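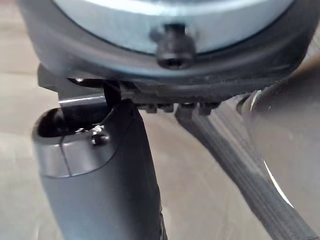 3.2 Background surfaces

Research article — Home and Interior Studies

Surface colour was recorded before any objects were set out, as pale grounds are known to alter how readers judge the edges of small household items. Figure 3 gives a close view of a surface classed as pale beige, the lightest of the 7 classes in the Sirkon colour list. Darker classes are treated in Section 3.3.

Each surface was graded by Salamatu Zakaria under the same ceiling lamps, using the printed Bolten cards. Grading was repeated after 12 days, and where the two grades differed the lower was kept. Gloss was scored separately — a matt and a polished surface may share one colour class — and is not reported in this section. Surfaces with a printed pattern were left out of the main set and are listed in the appendix.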